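Josbridge panel sends revised land use plan to second vote

9 January 2024

JOSBRIDGE - A draft land use plan that would set lot size limits and water reporting rules in the unincorporated areas east of town cleared its first reading on Tuesday's agenda by a single vote and will return for a final vote in March.

The draft replaces a zoning code that has been amended many times but never rewritten as a whole. Under the current code, rural parcels may be split down to 2 acres if the owner can show access to a public road. The draft raises that minimum to 18 acres in the two districts that draw groundwater from the Aker basin and leaves it unchanged elsewhere.

Supporters of the plan argue that the existing rule allows small subdivisions to be approved one at a time without any review of their combined draw on the basin. Opponents say the new minimum would reduce the resale value of land already held by families who planned to divide it.

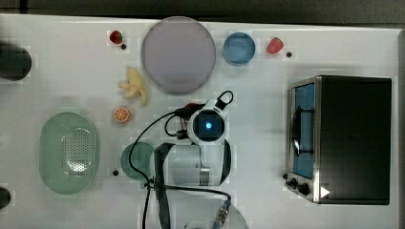
Council member Manuela Orlandini, who wrote most of the draft, said the rural districts should not carry the whole burden of the change. The text as passed on first reading therefore includes a separate section on small food production, which allows kitchen gardens and roadside stands on any residential lot without a permit. The list of covered goods was a point of debate. An earlier version named vegetables only, and the adopted version extends to fruit grown on the lot. Strawberries, like the red toy one lying beside a blue bowl in the photo, would qualify. Bananas and oranges resold from a wholesaler would still require a vendor license, as they do now.

The section also limits stands to one per lot and bars permanent structures within the road setback. Lighted signs are prohibited. Enforcement would fall to the existing code office, with no new positions funded.

The most disputed part of the draft is the reporting rule. Owners of wells serving more than one dwelling would have to file an annual statement of pumping volume with the county. The figures would be used to set a baseline for the Aker basin, for which the county has no complete record. Individual statements would be kept confidential, but totals by district would be published.

Council member Nazareno Ruggiero voted against the draft and said he would do so again in its present form. He told the council that the reporting rule amounts to a first step toward metering and that the text contains no language ruling out fees at a later date.

"If there is no plan to charge for water, write that down," Ruggiero said. "It is one sentence. I have asked for it at two meetings."

Orlandini replied that a present council cannot bind a future one on fees, and that any charge would require its own ordinance and its own hearing. She offered to add a statement of intent to the preamble. Ruggiero said a preamble has no legal force.

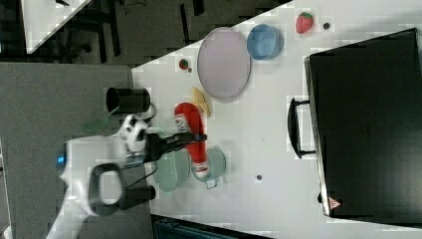 County attorney Osvaldo Fabbri was asked to rule on the point and declined to give an oral opinion. He said a written memo would be filed before the second reading. Fabbri also advised the council that applications to divide land received before the effective date would be processed under the old code, provided the survey and road access documents are complete. Incomplete applications would not hold their place.

That advice may lead to a rise in filings over the coming weeks. The planning office lists 70 rural parcels that are large enough to divide under the current rule but would fall below the threshold under the draft. Planning director Przemysław Rutkowska said his office had received a number of calls from owners but could not say how many would apply.

Public comment ran for most of the evening. Cosimo D'Amico, who farms on the Ferraro road, spoke in favor of the lot size limit and against the reporting rule. He said his own well level had dropped and that he attributed the change to new houses uphill. He asked that farms be allowed to report by season, with no separate figure for each month.

Other speakers repeated a claim that the plan was drawn up to satisfy an outside body. Orlandini said the draft was prepared by county staff and cited no international agreement. The text as posted refers to state law and to prior county ordinances.

A petition against the draft carried 2,000 signatures when it was handed to the clerk. The clerk's office has not yet checked the names against the voter roll. Under county rules the petition does not block the vote, but it does require the council to hold one more public hearing before final passage.

Amendments must be submitted in writing before that hearing. If adopted, the lot size limits would take effect 70 days after passage, and the first well statements would be due the following year.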